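Botent mail-queue README

Small tool for timed email sends. Reads a contact list, watches for a trigger (signup, date, no-open), puts the right message in the queue. Last touched November 12, 2021. Docs are behind the code as usual, fix what you find.

What it does

- welcome series, up to 8 messages per contact
- birthday and renewal mails off a date column
- win-back mail after a quiet stretch, you set the days
- plain text copy made from the HTML one

Does not do: SMS, landing pages, A/B tests. Use Starkach for the tests, the export format matches.

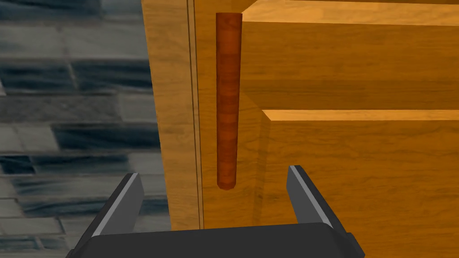
Can I run two series on the same contact at once?

Only if they have different series names. Same name and the second one gets dropped without a warning, check the log if a mail never shows up.

Setup

Copy settings.sample to settings.local. Put in your SMTP host, user, port. Time zone goes in as a full name, three-letter codes break in the spring. Then run the check command, it sends one mail to your own address and stops there.

Contact file is CSV, UTF-8, header row required. Columns: email, first_name, joined, tag. Extra columns are fine and can be used as merge fields. Blank first_name falls back to whatever you set under fallback_name. Set it. Otherwise people get "Hi ,".
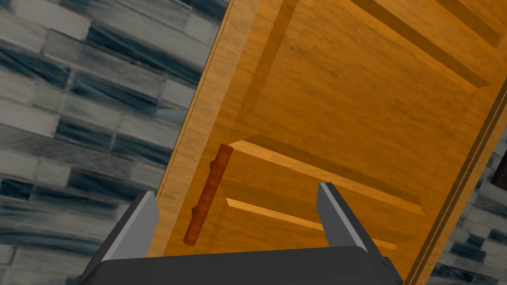
Dates in joined have to be year first. The importer tries to guess the others and it guesses wrong for anything in the first days of a month. Had a whole batch of January signups get there welcome mail months off. Rows it can't read go to rejects.csv next to the input.

Limits

Max 1000 sends per run. Can be raised in settings but most hosts will throttle you before that.

Known problems

1. Issue 201: pausing a series doesnt pause mails already in the queue. Flush the queue by hand after pausing.
2. Issue 285: unsubscribe link gets wrapped onto two lines in the plain text copy, some mail apps then only link the first half. Workaround is a shorter base URL.

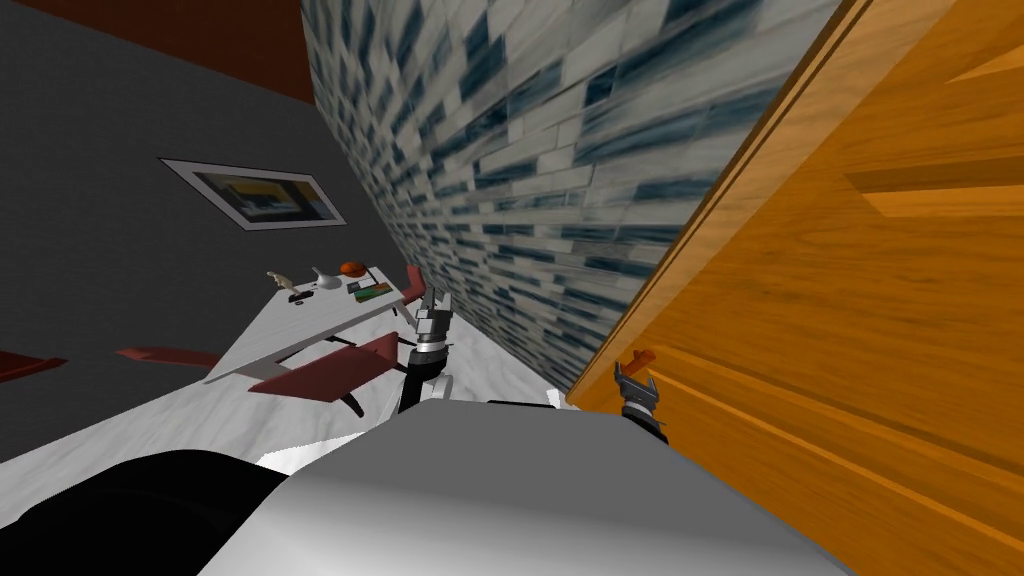
3. Tags with a comma in them split into two tags. Use dashes.
4. Restarting mid-run can resend the last message. Let it finish.

Sample data

The samples folder has a made-up contact list and the Tisineck and Brzozowska templates. Tisineck is one column, safe everywhere. Brzozowska has the two column header and looks bad in older desktop mail apps, test before using.
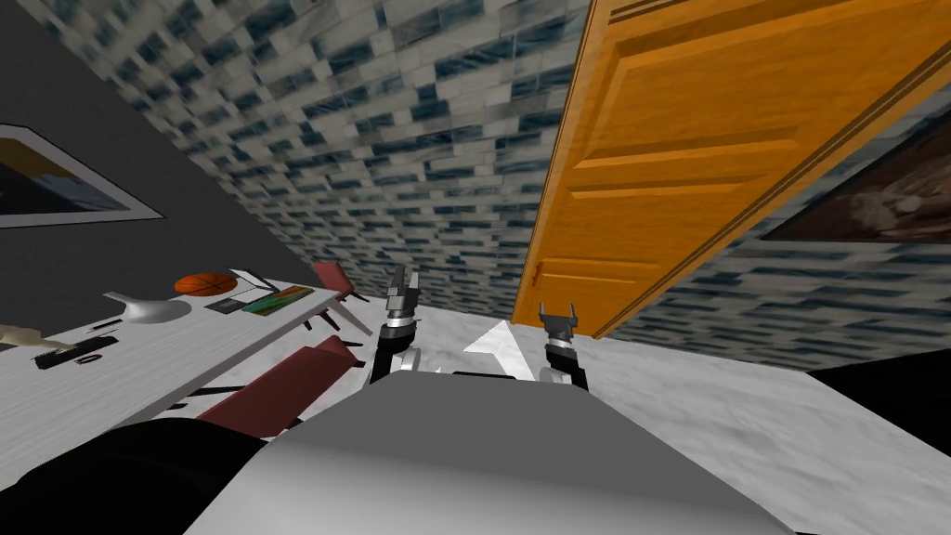
Fig. 4. Simulated room, robot view, both grippers open.

License and changes

MIT for the code. Templates are free to use and edit, keep the footer with the unsubscribe link in. Change log is in CHANGES, newest on top. Bug reports: include the log and your settings with the password taken out.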